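The Goalie Question in Brutberg
Two goaltenders, one net and a playoff series against the team up the road

The bus from Galunow gets into Brutberg in the late afternoon, and by the time the visiting team has its bags in the hallway the rink already smells of popcorn and wet rubber mats. The distance between the two towns is roughly 65 kilometres. Both sides know the road well. They meet so often in the regular season that the players can tell you which of the other team's defencemen will pinch at the blue line and which will back off.

This spring they meet again in the first round of the Barbier Cup, and most of the talk in Brutberg is about who will be in net.

The club has carried two goalies all season and played them almost evenly. That is unusual at this level. Most junior teams settle on a starter before December and use the backup on the second night of back-to-back games. Brutberg's coaches never did. One goalie would start until he had a poor night, then the other would take over, and neither was ever told the job was his.

It worked well enough to get the team home ice. The older of the pair is the bigger goalie and plays deep in his crease. He lets shooters come to him and relies on his size to cover the lower half of the net. When he is beaten it is usually high, on the glove side, and usually by a shot he didn't see through traffic. The younger one is quicker and comes out a long way to challenge. He handles the puck behind the net like a third defenceman, and his teammates say the breakout is simpler when he plays. He also gives up more rebounds, and Galunow has forwards who live off rebounds.

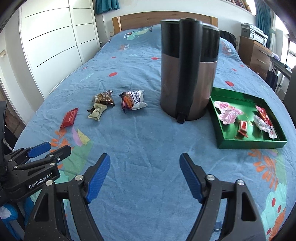 Splitting the starts was fine in the fall but it can't go on in a series, wrote a season-ticket holder in Brutberg in a long letter to the club that has been passed around the stands. The letter argued that a goalie needs to know in the morning that he is playing that night and the night after, and that a team defends better when it knows what is behind it. "Pick one and leave him alone," it finished, and plenty of people in the building would sign it.

The case on the other side is easy to make too. Playoff series in this league are played quickly, with little rest between games, and a goalie who faces a heavy load on the first night can look slow on the second. Brutberg gives up a lot of shots. Its defence is young and likes to carry the puck, and when a rush breaks down there are often three Galunow players going the other way. Over 60 minutes that is tiring for anybody, and more so for a teenager who is also writing exams.

Coaches at this level have to think about that part as well. These are students. Some live with their own families and some board with local ones, and most of them are in class the morning after a home game. The club tries to keep practices short once the playoffs begin. Video is done in small groups, right after school, and the full-team meeting is kept for game days.

Galunow has no such question to answer. It has used the same goalie nearly every night and he has been steady, though not spectacular. He is at his best on long shots and at his weakest when the puck moves side to side below the hash marks. Brutberg knows this. In the last regular-season meeting it kept trying to force a pass across the slot, and on several of those plays the pass was there but the shot was rushed.

The power play may decide as much as the goaltending. Brutberg runs its top unit through a left-shot defenceman at the point, with a right-shot winger waiting on the off side for the one-timer. Teams have begun to cheat toward that winger. When they do, the open man is the centre in the middle, who has good hands and doesn't shoot enough. The second unit is plainer. It dumps the puck in, wins it back along the wall and puts bodies in front, and on some nights it has been the more dangerous of the two. 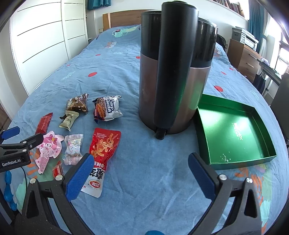
Red dots and cartoon characters on a light blue sheet.

Galunow kills penalties aggressively. Its forwards chase the puck up the half wall and try to make the point man hurry. Against a patient unit it can be picked apart, but junior power plays are rarely patient, and it has scored a good number of short-handed goals by waiting for one careless pass. Brutberg gave up a goal that way in the last game between the teams, and the coaches have gone back to it in meetings more than once.

Five-on-five, the matchup to watch is down the middle. Galunow's top centre is the best skater in the series and probably the best player. He takes the puck at the bottom of his own circles and is through the neutral zone before the other team has made its change. The usual answer has been to put a checking line on him at home and hope for the best on the road, where the last change belongs to the other bench. Brutberg's checkers are big and honest but not quick. They will need to meet him early, before he has his feet moving, and that means giving up some room to everyone else.

Then there is Dernel, waiting for the winner. Dernel finished on top of the standings and has had the week to rest. People in both towns try not to talk about it. In private they will admit that a short series would be a great help, because nobody wants to walk into the Dernel rink with tired legs. The ice surface there is wider, the corners are deep, and a team that chases the puck in its own end can spend a whole shift without touching it.

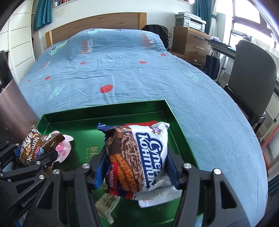
Eating on the road is a small subject that takes up a surprising amount of a team manager's time. Galunow's players get a pasta meal before they leave home and sandwiches for the ride back, and Brutberg does much the same in the other direction. Between those two there is a long gap, and the players fill it from their own bags. Bananas and granola bars are what the club recommends. What comes out of the bags is more often something like a Супер Контик, a chocolate-coated cookie sandwich in a crinkly white wrapper, and the staff have mostly given up arguing. Their view is that a player who has eaten something before warm-up is better off than one who has eaten nothing.

The schedule opens with two games in Brutberg before the series moves up the road. Both buildings are expected to be full. In Galunow the standing room behind the visitors' bench goes first, and the noise there makes it hard for players to hear a line change called. Brutberg has practised with music playing through the rink speakers to prepare for it, and has switched some of its bench calls to hand signals.

As for the net, the coaches say they have made up their minds and will tell the players on the morning of the first game. The two goalies have kept to their routines in the meantime. They take turns in the far crease at the end of practice, one facing shooters while the other leans on the boards and watches, and then they switch. The bigger one has been working on his glove. The younger one has been staying out late with an assistant coach, who fires low shots at his pads from the circle so he can practise steering the rebounds into the corner.

Puck drop for the opener is at 7 p.m., and the doors open an hour earlier. Tickets are sold at the rink office and at the door if any are left.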